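Terrario Stedham 66 para reptiles

Precio: 224 €. Cristal frontal, 66 cm de ancho, rejilla superior.

El fabricante, Taltex, lo anuncia como «apto para cualquier gecko». Nosotros no diríamos tanto: para un gecko leopardo adulto nos parece justo, y el termostato de serie no nos convence. Compre otro aparte. La manta térmica tiene 3 años de garantía; la cerradura, ninguna.
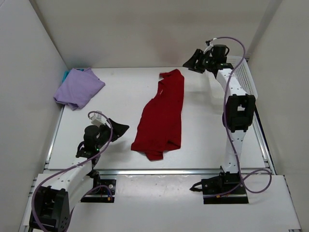 Prenda roja y prenda lavanda sobre mesa blanca.

Ref. 425. Envío desde Kevport. No incluye sustrato ni lámpara UVB.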